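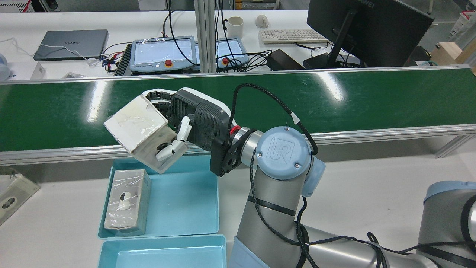 Can one grasping policy handle boxes it never saw in training? Most of the time it can, as long as the box keeps its shape when it gets squeezed, and the soft ones are where we still lose points.

Hi Maya, this is the September update on Stulluta, written a bit more loosely than the last one because I figured you'd rather get the story than another table. (The table is coming too, Vimala has it!)

The big change is how we learn the grip. We used to train on successful picks only, and the policy got very good at boxes sitting nice and straight and pretty hopeless at everything else. So we collected 272 new demonstrations by teleoperation, and in 144 of them the operator starts from a bad grip on purpose and has to fix it – regrasp, slide the thumb lower, whatever works. It's slow, tiring stuff to record, but wow, did it help.

We then ran 50 trials with boxes the policy had never met. The old version dropped or crushed 17 of them. The new one failed on 4, and all 4 were soft packs where the fingers pushed in too far before the thumb caught up. I want to be careful here – it's one bench and one kind of hand, so please don't put the number on a slide for Waltberg just yet.

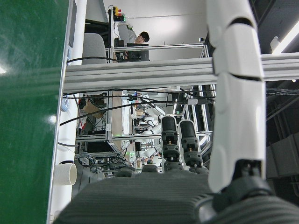
Wrist camera view, two fingers extended, green panel at the left.

The wrist view is the other thing I've been busy with. There's a lot of background in it, and we suspected the policy was picking up on the lab and not the box. Vimala tried blurring everything past the fingertips during training, and the results barely moved, so that worry is smaller than I thought. She wants to repeat it with the lights changed before we let it go.

Next up: a proper force limit for the soft packs, then the same trials with the belt running. We're on budget for the quarter. The one thing I need from you is a yes or no on the spare hand, so we can keep recording if a finger joint goes.

Vimala Kurup's table will follow separately.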